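Home | Forums | Scores | Rosters | Sign In

We use cookies to remember your login and keep the boards running. Accept | Settings

Vadwood bench minutes, are we wasting Rusnák?

cornerthree_mom
Hi everybody, long post, sorry in advance (I can't help myself once the season gets going). I went back through the box scores and the freshman they call Rusnák has 38 points in his last two games off the bench, and he still sat the whole fourth quarter against Stedent. I love this staff, I really do, but my goodness, let the kid play!

oldgym_199
I hear you, and I was hollering too. But he picked up four fouls in 7 minutes against Lundosier, and you can't close a game with a kid who reaches on every drive. Give him until February and I think he'll be starting.

cornerthree_mom
Two of those were awful calls and you know it, friend.

zonepress
One of them was. The other one he ran clean through the guy. I'd bring him in earlier, let him get his legs, and keep the seniors for the end. We had 334 people in that gym for Stedent and it was so loud he couldn't hear the bench anyway.

oldgym_199
Okay, that's fair, I could live with that rotation.
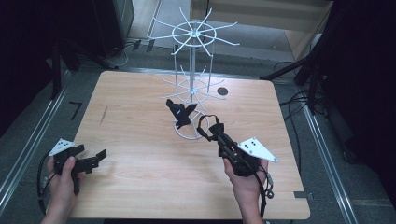
pinewoodpete
I'm with Mom on this one, start him against Lundosier in the rematch and see how he does, fouls and all.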